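My aunt Margareta took me to my first musical when I was nine, in a drafty hall in Rurton with folding chairs and a piano that was missing a pedal. I don't remember a single song from it. What I remember is that she cried at the end and then bought us both a hot chocolate, and I decided right there that theater was something that made grown-ups cry and then be very nice to you. I've been going ever since!

So when my friend Florin Roman wrote to me in October and said, "Come up, there's a new show at the Brama and you'll either love it or walk out," of course I got on the train. Florin and I have been seeing plays together for 25 years and I have only walked out on him once (there was a live goose, and I'll leave it at that).

The show is called Luva. It's about three sisters who run a ferry, and the river is drying up, and they can't agree on what to do with the boat. That's the whole story, more or less. I was worried for the first ten minutes, because there's a lot of talk about ropes, and the oldest sister sings so quietly that the man in front of me cupped both hands behind his ears. 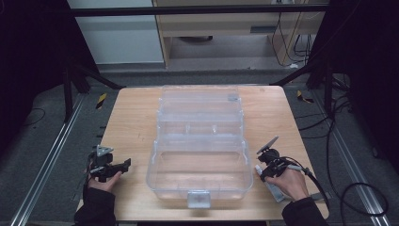

Then the middle sister gets her first big number, "Low Water," and oh my goodness. She starts it sitting down, folding shirts, and by the second verse the other two have joined in from opposite sides of the stage without looking at her. No dancing, no big lights. I had goosebumps right down to my ankles. Florin, who never claps before the end of anything, clapped.

The music is by Margareta Iordache (same first name as my aunt, which I took as a good sign before I'd heard a note). She wrote it for a band of five, and they sit up on the deck of the boat the whole night, so you can watch the accordion player tap his foot. I do think the second act needs a trim. There's a long dream with the father in it, and he has already been described so well by then that I didn't need to meet him.

Tickets in the balcony were 20 each and we could see everything except the very back corner of the dock. If you go, eat first. We didn't, and we ended up at Hodoroagă's after eleven, where they had soup left and nothing else, and we stayed until they put the chairs up, arguing over whether the youngest sister comes back. Florin says she does. I say listen to the last verse again.

I've already told my aunt to keep a weekend free in the spring, and she wants to know if there's hot chocolate.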